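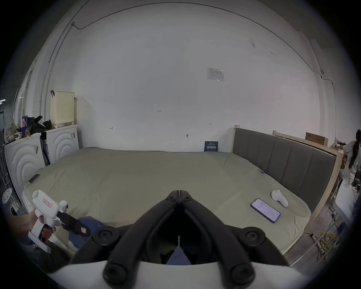

Tiempo de lectura: 2 min

Proyecto de fin de módulo: una donación de material para el albergue Dumeo

Autores: Saeed Zamani, Yoga Sinaga y Kamran Dehghan

1. De dónde salió la idea

En clase nos pidieron estudiar un caso de colaboración entre una empresa pequeña y una entidad de su barrio. Elegimos Plustano, un taller textil que en junio entregó 30 juegos de sábanas y 37 mantas al albergue juvenil Dumeo. ¡Nos encantó el tema desde el primer día! Kamran vive a dos calles del albergue y ya conocía la casa.

2. Cómo trabajamos

Entrevistamos a Parviz Mahmoudi, encargado del taller, y a Shahram Vahidi, que lleva el albergue. También pasamos una mañana entera ayudando a etiquetar la ropa de cama (llegamos a las ocho y salimos con las manos llenas de hilos). Después comparamos los albaranes con la lista de necesidades que Dumeo había enviado en primavera.

3. Lo que encontramos

El taller puso la tela y las horas de costura; Astis, la empresa de reparto, hizo 2 viajes sin cobrar. El único gasto en dinero fueron 1000 euros para cremalleras, gomas y etiquetas, que Plustano pagó de su presupuesto de publicidad. Ese dato nos sorprendió muchísimo, porque en la web del taller la donación ocupa una sola línea.

Parviz nos contó que lo más difícil fueron las medidas: los colchones de la planta baja son más anchos que los de arriba, y hubo que rehacer parte del corte. Shahram habría preferido recibirlo todo en una sola entrega, pero ya está hablando con el taller para repetir el año que viene, esta vez con cortinas.

4. Pendiente

Nos falta la encuesta a los huéspedes. Yoga tiene preparado el cuestionario y lo pasaremos cuando abra la temporada de grupos.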